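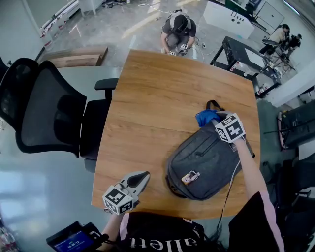

Drarklow hand unit

The Drarklow hand unit is a hand-held, two-finger gripper used to record manipulation tasks for training robot arms. It is worn or held in pairs, one for each hand, and is tracked by a cube printed with square black-and-white markers. The unit was developed at the Tambunan workshop by Hok-lam Mok and Mỹ Châu, and replaced the earlier Lelosa model.

Setup

Each unit is connected by a thin cable before the operator puts on the head camera. The fingers are opened and closed fully 5 times to set the end points. The operator then holds both cubes in view for two seconds — longer if the room has strong overhead light — until the software, Prorosard, reports a fix on each. Left and right cubes carry different patterns and cannot be swapped.

Maintenance

Cube faces are wiped with a dry cloth. Solvent lifts the print, and a face with a scratch across a marker is replaced as a single panel held by four screws. Finger pads are changed after more than 40 hours of use, or earlier if they have gone smooth. Handling fabric items such as bags wears the pads faster than rigid parts do.

Common faults

The most frequent fault is a broken conductor where the cable enters the grip. It shows up as dropouts when the wrist turns. The repair is to cut back the cable and refit the connector, after which the end points must be set again. A loose cube mount causes a steady offset in the recorded position and is corrected by tightening the mount and repeating the fix.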